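Opening up an old desktop without losing your patience

My neighbor Gumaro Rosales has handed me more dead computers than I can fit in the garage, and I love every one of them (my husband, less so!). Most of the time I'm only after the hard drive or a bit of memory, so these are the habits I've picked up over the years.

Shut it down, pull the plug, then hold the power button in for 5 seconds. Lay the tower on its side with the open side up before you loosen anything. I worked on one standing up for years, dropping screws down behind the board and fishing for them with a magnet on a string, and I can't tell you how silly I felt once I tipped it over. 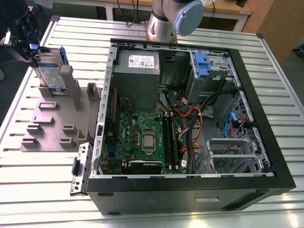
Get yourself something with slots for the parts you take out. A plastic tray is great, and a dish rack does fine in a pinch. Drives hate being knocked around, so I never stack them, and I stick a bit of masking tape on each one with the name of the person it came from. I once gave Walid Aoun's vacation photos to Hendrik Verbeke. They were very good photos, he said.

Old Dells are kind to beginners. Look for the blue plastic latches and try those before you go for the screwdriver! When you get to the cables, pull on the plug and never on the wire. The flat little SATA plugs sometimes have a metal clip you need to squeeze first, and if one won't budge, wiggle it gently end to end and have a sip of coffee.
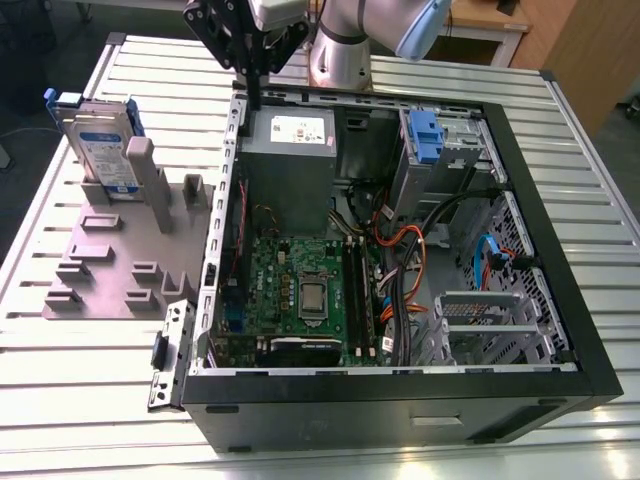 Dust next. Take the whole thing outside if you can, and hold the fan still with a finger while you blow it out. Short puffs, can upright. A soft paintbrush gets into the corners around the memory slots, and mine is an 8 dollar one from Michiels that I keep well away from actual paint.

Leave the power supply closed, please. It can hold a charge after it's unplugged and there's nothing in there you want anyway.

Screws go in a muffin tin, one cup for each stage, and when I put it all back together I work through the cups in reverse. Any left over at the end go in the jam jar by the door.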